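Practice Exercise 2: Grasping a Curved Rim in Simulation

Students in the Bickerstaff Robotics Club must complete this exercise before they may reserve time on the club's hardware. Work in pairs, with one student at the controls and one keeping the log.

Open the Kusstead workspace and load the kitchen wall file. Set the random seed to 408 so that your results can be compared with those of other pairs. Switch to the wrist view and bring the gripper toward the yellow object slowly, with the fingers open. One finger should end up on each side of the rim.

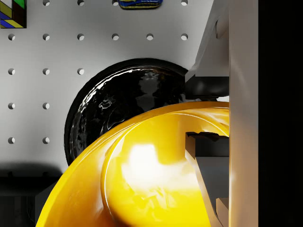

Close the fingers in small steps and stop when both report contact. Glossy surfaces can make the edge hard to judge by eye, so read the contact values before lifting. If the object tips, open the fingers, back away and begin again from the start position. Do not reload the file between attempts.

Save each attempt under your team number. Logs are reviewed by Dayana Cabrera and Darius Juška, who will return written comments. Completed logs are due 7 May 2026.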